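Chapter 4
Reach, or Why the Shelf Always Wins

Before you begin

You will need the arm you assembled in Chapter 3, the gripper with both fingers fitted, the wrist camera, the head camera on its mast, and one piece of furniture that you did not buy with robots in mind. You will also need patience, which does not come in the kit.

By this point in the course your arm moves when told and stops when told, and you have probably shown it to someone who asked what it does. This chapter gives you an answer. It is going to reach into a cabinet. People who have never tried this tend to be polite about it.

4.1 The room you have

Books on robot arms like to start with a white table and a red cube. Ours started in a shared workshop in Skodcombe, where the furniture was there first. Our test cabinet has drawers on top, open compartments underneath, and short legs that lift it just clear of the floor. It suits a beginner because it offers several kinds of trouble in one place and doesn't mind being bumped.

Set the base of the arm where it can face the compartments squarely. With the Lovico arm used in this book, the full reach is 800 mm on paper. Plan on 500 mm. The missing part goes into bending the elbow, clearing the floor and being wrong.

Open the fingers and look at the wrist camera view before you command any motion at all.

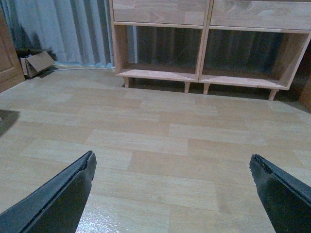

Figure 4.1. Wrist view with the fingers apart and the cabinet still some way off. Note the glare on the floor.

Glare deserves more respect than it gets. A bright spot on a smooth floor will slide about as the wrist moves, and a simple edge finder will follow it like a cat. If you can close a curtain or move a lamp, do that first and write clever code second. The author did these in the other order and lost most of a March to it.

4.2 Two cameras, two opinions

The wrist camera knows where the fingers are and very little else. The head camera sees the whole face of the cabinet, including the arm's own shadow, which it will cheerfully report as a feature of the woodwork. You need both, and you need to decide in advance which one to believe.

Our rule is plain. The head camera chooses the compartment and the height. The wrist camera takes over for the last stretch, once the gripper is near the front edge of the board. Changing over too early gives you an arm that hunts around in midair. Changing over too late gives you a noise.

Thin items are the worst customers. A book standing on end has a side you can pinch. A booklet lying flat has almost no height, and the fingers must come at it from the front, where it overhangs the board, if you are lucky enough to have an overhang.

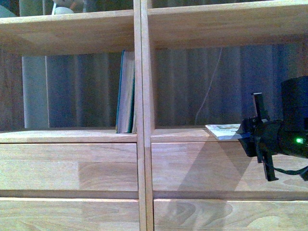
4.3 Finding the edge of the board

Everything in this chapter depends on knowing where the bottom board of a compartment begins. Miss by a little on the high side and you grip air. Miss on the low side and you are pushing furniture.

You could stick printed markers on the cabinet, and plenty of builders do. We prefer to use what the carpenter left behind. Screw holes are small, dark, round and do not wander, and they cost less than the Grimshaw marker sheets listed in Appendix B. Choose two near the front corners of one board. Bring the arm in low, tilt the wrist down, and stop when both holes are in view between or beside the fingertips. 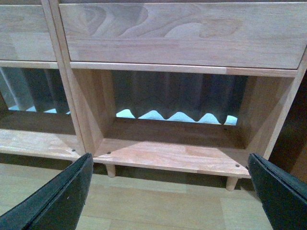

Figure 4.2. Close view of the lower compartment. The dark spots near the front corners of the board are the reference points for Exercise 4A.

Record the wrist position, back away, and return. Do this 31 times. An odd number was picked so that the median is a real reading, and this one was picked because it is as many as most people will stand for. If your returns are scattered, tighten the shoulder bolts before you blame the software. If they are neatly grouped in the wrong place, blame the software.

4.4 Speed, and what it does to pictures

Sooner or later you will get bored and raise the speed limit. The arm will look much more impressive. The wrist camera, meanwhile, will keep the fingers sharp, as they travel along with it, and turn the rest of the world to soup. The Trarus control program has no idea that this has happened. It will look for its edges in the blur and may well find some.
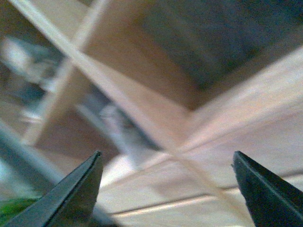 Grimshaw readers of the earlier edition wrote in to object that a shorter exposure fixes all this and the speed limit can stay where it is. It does help, if your room is bright. In a dim one you trade the blur for grain, and the edge finder likes grain no better. Try both in Exercise 4B, with the arm at full speed and at half, and keep whichever set of readings you would be willing to show the owner of the cabinet.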